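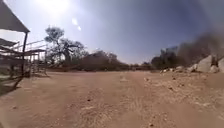
# Comité de sécurité des systèmes d'information — procès-verbal de la séance de septembre

**Société :** Plundov, établissement de Haltdale
**Présidence :** M. Kuldeep Gautam, directeur des systèmes d'information
**Secrétariat de séance :** Mme Pushpa Bajpai, responsable de la conformité
**Étaient représentés :** la direction juridique, les ressources humaines, l'exploitation informatique, le service des achats
**Excusée :** la direction commerciale, qui a donné pouvoir au service des achats

La séance est ouverte à 10 heures. Le quorum étant atteint, le comité peut valablement délibérer.

## 1. Approbation du procès-verbal précédent

Le procès-verbal de la séance précédente est adopté, sous réserve d'une correction demandée par la direction juridique au point relatif aux sous-traitants : il convient de lire « responsable conjoint du traitement » et non « responsable du traitement ». Mme Bajpai procédera à la rectification dans le registre.

## 2. Généralisation de l'authentification à plusieurs facteurs

L'exploitation informatique présente l'état d'avancement du déploiement. Les comptes d'administration et les accès distants sont désormais tous protégés par un second facteur. Restent à traiter les comptes de messagerie partagés ainsi que 36 comptes de service hérités de l'ancien progiciel comptable, dont une partie n'a plus de titulaire identifié.

M. Gautam rappelle que la politique interne interdit tout compte dépourvu de titulaire. Il demande que chaque compte de service soit rattaché à un chef de service ou, à défaut, désactivé. La direction juridique s'enquiert des conséquences d'une désactivation sur la conservation des pièces comptables. L'exploitation précise que la désactivation n'entraîne aucune suppression de données et qu'elle est réversible pendant 30 jours.

Les ressources humaines font état de réserves exprimées par les salariés qui ne souhaitent pas installer l'application d'authentification sur leur téléphone personnel. Après échange, le comité retient le principe de la remise d'une clé physique à tout salarié qui en fait la demande, sans justification à produire. La clé sera restituée au départ du salarié, dans les mêmes conditions que le badge.

**Décision 2.1 —** Les comptes de service sans titulaire seront désactivés à l'issue d'un préavis adressé aux chefs de service.
**Décision 2.2 —** Le service des achats est chargé de constituer un stock de clés physiques. La dépense est imputée au budget de fonctionnement.

## 3. Choix d'un outil de gestion des mots de passe

Deux offres ont été examinées, celle de la société Pandey et celle de la société Totasow. Le service des achats en présente la synthèse.

L'offre de Pandey prévoit un hébergement dans les locaux de l'entreprise. Elle suppose la mise à disposition d'un serveur dédié et la formation de deux administrateurs. L'offre de Totasow repose sur un hébergement externe, avec chiffrement des coffres sur le poste de l'utilisateur. Son coût annuel est inférieur, mais les conditions de réversibilité ont paru insuffisamment détaillées à la direction juridique, qui relève en outre l'absence de clause relative à la notification des incidents.

L'exploitation informatique indique sa préférence pour la première solution, tout en signalant que la charge d'administration devra être compensée. M. Gautam observe que cette compensation n'est pas prévue à l'effectif de l'exercice en cours et qu'aucun engagement ne peut être pris en séance sur ce point.

Mme Bajpai souhaite que l'outil retenu permette l'export d'un journal des accès exploitable lors des audits. Les deux soumissionnaires seront interrogés par écrit à ce sujet.

**Décision 3.1 —** Le choix est ajourné. Un délai supplémentaire de 10 jours est accordé aux deux sociétés pour compléter leur dossier.

## 4. Exercice de sensibilisation à l'hameçonnage

Les résultats de l'exercice mené avant l'été sont communiqués au comité sous forme agrégée, par direction. Conformément à l'engagement pris envers les représentants du personnel, aucune donnée nominative n'a été conservée.

Le comité constate que le signalement des messages suspects demeure trop tardif. Plusieurs salariés ont transmis le message à un collègue pour avis avant d'avertir l'assistance. La procédure sera reformulée en termes plus simples et affichée sur la page d'accueil de l'intranet — l'emplacement actuel, dans la rubrique documentaire, étant jugé peu accessible.

**Décision 4.1 —** Un module de formation sera proposé à l'ensemble du personnel, intérimaires compris. Les ressources humaines en assurent l'organisation.

## 5. Sauvegardes

L'essai de restauration du serveur de fichiers a été réalisé en 7 heures, délai conforme au plan de continuité. L'essai portant sur la base de gestion des stocks n'a pu être mené à son terme en raison d'un espace de stockage insuffisant sur l'environnement de test. Il sera reprogrammé par l'exploitation, qui en rendra compte par note écrite.

## 6. Questions diverses

La direction juridique demande que la durée de conservation des journaux de connexion soit inscrite à l'ordre du jour de la prochaine séance. Il en est pris acte.

Le service des achats signale que le contrat de maintenance du pare-feu arrive à échéance et que le préavis de dénonciation court déjà. M. Gautam transmettra ses instructions par courriel.

L'ordre du jour étant épuisé, la séance est levée à midi. La date de la prochaine réunion sera communiquée aux membres par le secrétariat.

Le président de séance : Kuldeep Gautam
La secrétaire de séance : Pushpa Bajpai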